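The dip in the light curve was 30 parts per million deep, and Anca Toma did not believe in it.

She had the fold open in one window and the raw pixels in another. The target was a quiet orange dwarf in the Cludetcombe field, catalog entry 723, with no known companions and a flat history. The pipeline had flagged it overnight. The pipeline flagged a lot of things.

"Period?" said Renu Thakur from the other desk.

"A hundred and eighty-eight days, if you accept all three events."

"Do you?"

"I accept two."

The third event fell at the end of a segment, where the Drellell telescope had rolled to keep its panels toward the sun. Every roll left a thermal ramp in the data. The ramp lasted around 8 hours and could be removed with a polynomial, provided the person removing it did not remove a planet along with it. Toma had done that once, as a student, with a signal she had put in herself.

She masked the ramp and ran the fit again. The depth went from 30 to 27. The duration held.

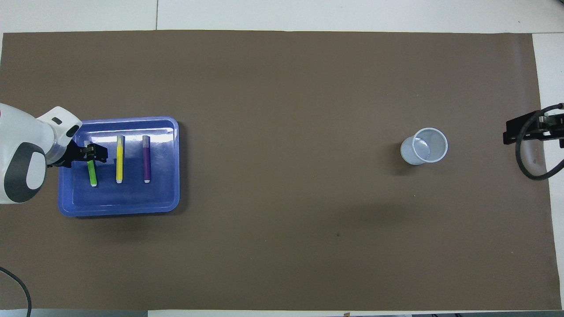
Thakur came over with her coffee and read the residuals without sitting down. She had written the Geerts correction, the one everyone used for scattered light, and she tended to look for scattered light first.

"Check the centroid," she said.

"I checked it. It moves by less than the error."

"In all three?"

"In two. The third is too noisy to say."

Thakur put the cup on the windowsill. Outside, the parking lot lamps had come on. It was April, and the heating in the building had been turned off on schedule in spite of the weather.

"Background binary," Thakur said. "One faint pair behind the dwarf, same pixel, eclipsing every hundred and eighty-eight days. You'd get this depth."

"You'd get a V. This has a floor."

"At this signal to noise you can't tell a V from a floor."

Toma opened the model comparison. The flat-bottomed transit was preferred, by a margin that would have persuaded a newspaper. It did not persuade Thakur, who pointed at the prior on the impact parameter and asked where it came from. It came from the default file. Toma changed it to uniform and started the sampler again. The progress bar gave an estimate of 1,398 seconds.

They waited. Thakur answered mail. Toma wrote the first line of the log entry, which asked for a name, and typed Fometti, the name of the street she had grown up on. Then she deleted it and put in the catalog number.

The sampler finished a little before nine. The margin had dropped by half -- still positive, still on the side of the planet, and too small to publish.

"When's the next one due?" Thakur asked.

"Late September. The field is behind the sun until August."

"Then put it in the queue."

Toma filled in the request. Under habitable zone the form allowed yes, no, or undetermined. She had a stellar radius good to nine percent and a temperature from a single spectrum. She picked undetermined, attached the masked fit and the unmasked one, and sent both.

Then she opened the next flag on the list. It was a roll ramp.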